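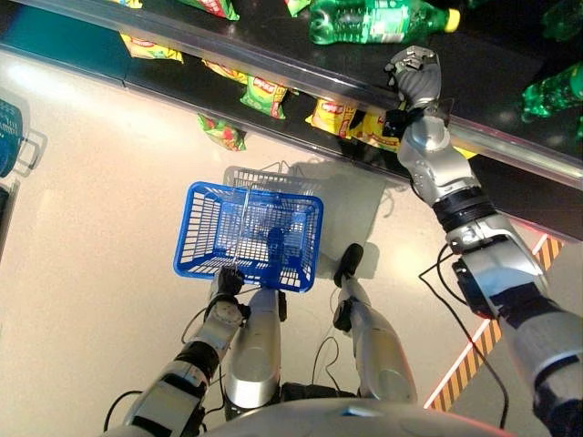 The Chip Shelf Is Too Low and Other Grievances

Posted 2019-07-29 by Solomiia Symonenko

I went out for potatoes. I want that on record, because what I came home with was potatoes in the legal sense only.

My sister's family was driving up to Gomholm for the weekend and had asked for "just something simple," meaning a dinner with several components that would look as if I hadn't tried. I had a list. It said potatoes, dill, sour cream, lemons. I walked past every one of those on my way to the snack aisle, where I stood for long enough that a man with a cart said "excuse me" twice.

I have shopped for snacks in most parts of Gomholm by now. The old Kravets on the hill kept its chips at eye level, behind the register, like cigarettes. You had to ask for them out loud, in front of people you'd gone to school with. It kept me down to 3 bags a month. Then Kravets closed, I discovered self-service, and my standards went wherever standards go.

The trouble with a low shelf is that you meet everything from above. You don't see the front of the bag with its promises, you see the crimped top edge and whatever the light is doing to the foil. So you shop by color. Yellow is the kind I like. Green is the kind my nephew likes, and he will ask for it by name before his coat is off. I've tried telling him yellow is the same thing with less onion. He is 5 and can't be bargained with.
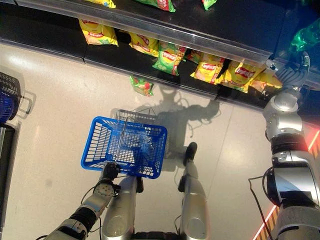
My own rule about baskets is that I take one when I only need a few things, and then I fill it until the handle leaves a groove in my fingers. A cart would be an admission. The wire handles are the worst for this, thin as a coat hanger, and they always swing to whichever side your knee is on. Meanwhile the chips have their own plans. Pull one bag out of a leaning row and its neighbor relaxes into the gap, and sooner or later you get what's happened with that green one on the floor in front of the shelf. Everybody has a policy on a floor bag. Mine is that if I knocked it down, I buy it, and if it was there when I came, I put it back and feel like a pillar of the community. My sister just steps over it. We were raised in the same house.

I should say something about soda too, as I bought some. I don't even like it much. But a bottle of green soda next to the chips is a suggestion, and I'm open to suggestions when I haven't had lunch. It rolled around in the trunk all the way home and I opened it over the sink with a dish towel around the cap. It still got the window.

I did go back for the potatoes, eventually. Lundora had run out of the small ones, so I drove to Parnia, where they sell them in sacks meant for restaurants or sieges. I now own more potatoes than I have cupboard for. The dill I forgot completely, and I made a speech at dinner about how the dish is really more traditional without it. 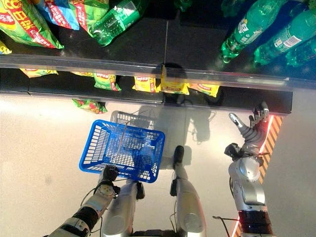
Basket, shelf edge, and the chips just out of reach of good sense.

Dinner was fine. The chips went out in the big salad bowl beforehand, the yellow and the green mixed together, which caused a scene. My nephew sorted them back into two piles on the tablecloth by tasting one corner of each. My brother-in-law ate from both piles and then had no room for the thing I'd cooked, and told me it looked wonderful.

There's half a bag left, folded over and held with a clothespin, on top of the fridge. I can hear it from the desk. If anyone has a recipe that uses a lot of potatoes and no dill, the comments are open.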